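作業ノート 1月 解約率の計算やり直し、二回目
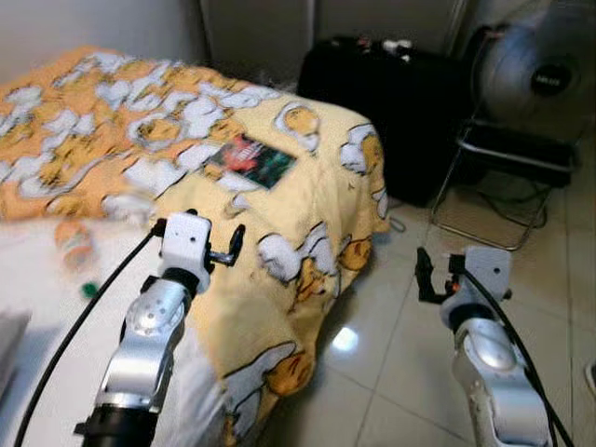
マムタからは、解約率だけ見ても堀の深さはわからないよ、乗り換えにかかる手間のほうを先に数えたら、とのコメント。そのとおりだと思ったので、今日は朝から全部そっちに振った!

対象はSutixの契約データ。比較用にMekowも入れた(Mekowは公開されている料金表と、うちで取ったヒアリングのメモだけなので粒度は粗い)。

やったこと
前回のシートは契約600件を月次でならしていたが、年契約と月契約が混ざっていて、更新月に解約が固まって見えていた。今回は契約形態で分けて、月契約の400件だけで引き直した。一気にグラフがなめらかになって、思わず声が出た。前回「季節性がある」と書いたのは取り消し。あれは年契約の更新が年度末に寄っていただけ。

面白かったところ
連携機能を一つでも使っている顧客は、7か月目を過ぎるとほとんど動かない。使っていない顧客は値上げの通知のたびに抜けていく。料金プランの差より、こっちの差のほうがずっと大きい。プラン別に切った表を先週あんなに丁寧に作ったのに、連携の有無で切ったら一枚で話が済んでしまった。いや、でもこういう日がいちばん楽しい。

注意:連携を使うから残るのか、残るつもりの客が連携を設定するのかは、まだ区別できていない。Volkerにも同じところを突かれた。導入初月に営業側が連携を設定した顧客だけ抜き出せば少しは見えるはず。フラグの列名が途中で変わっているので、結合するときは旧列も見ること(自分がまた忘れる)。

粗利について
サポート費を売上原価に入れるかどうかで、Mekowとの比較がひっくり返る。Sutixは入れている。Mekowはたぶん販管費側。揃えずに並べた前回の表は使わないでください、共有フォルダの「粗利_旧」に移しました。揃え方は二通り試して、両方ともシートに残してある。個人的にはサポート費込みのほうが好み。解約防止に効いている費用を外したら、何を比べているのかわからなくなる。

ヒアリング
Lockwoodの購買担当に聞いた話のメモ。乗り換えを検討して、見積まで取って、やめたそうだ。理由は価格ではなく、帳票のひな型を作り直すのが嫌だったとのこと。帳票! 機能一覧のいちばん下に小さく載っているやつだ。スイッチングコストの項目に「帳票・テンプレート資産」を追加した。これで項目は12になった。重み付けはまだ全部同じにしてある。

Cinziaの案では、重みはこちらで決めずに、解約しかけて残った顧客に順位を付けてもらう。すごくいいと思う。質問票の下書きは夕方に書いた。文面が誘導っぽいので、Anjuに直してもらう予定。

残り
・初月連携の顧客の抜き出し、旧列との突き合わせ
・粗利の二案、どちらを本文に載せるか相談
・Trorkerにもヒアリングを申し込む(Zodwaが窓口を知っているらしい)
・年契約のほうは生存曲線で引いてみたい。件数が足りるかは未確認

16時過ぎに一度シートが固まって、重み付けのタブだけ消えた。履歴から戻したが、コメントは戻っていない。書いた人は再度お願いします。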